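**Closness Room Pack, version 2**
Simulated household scenes for arm training, from Pevton
Updated Nov 5, 2024

The Room Pack is a set of furnished rooms with a robot arm already placed in each one. It loads into the Collado simulator and is meant for teams that need manipulation data before they have hardware time. The pack has 18 rooms and 208 props.

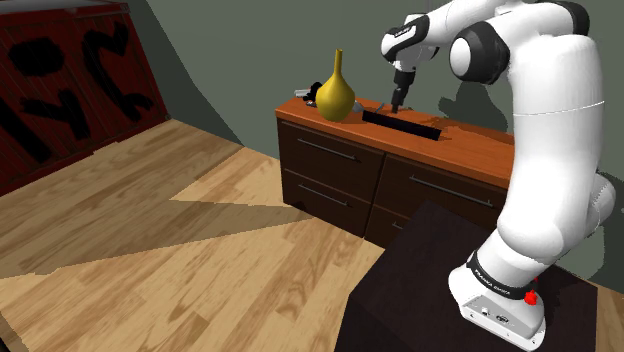

Rooms are delivered with lighting, collision shapes and joint limits set. Furniture and props can be swapped from the scene file, and the arm keeps its place when you do. In the dresser room the Franka Emika arm is mounted on a dark pedestal, with its gripper reaching over the dresser top near a yellow vase. Wall and floor finishes can be randomized separately.

Each room has a fixed overview camera and a close camera at the gripper. Both write color and depth at the same rate — you can turn either one off to save disk space.

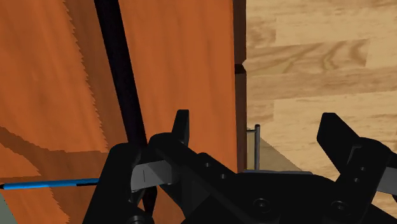

*Close view at the gripper, with wood panel and floor behind.*

Drawers and doors are jointed, and friction is set per joint. The default values suit light furniture. Stiffer settings are listed in the Banwood file.

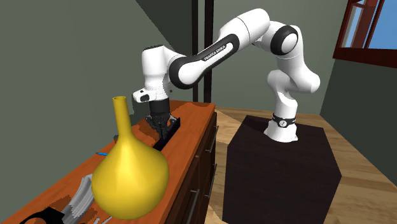
*Dresser room: arm reaching down at an open drawer.*

**In the download**

- 18 rooms, 208 props
- 133 scripted starting poses
- Banwood friction file
- Updates through January

Single-seat and lab licenses are available. The Collado simulator is sold separately.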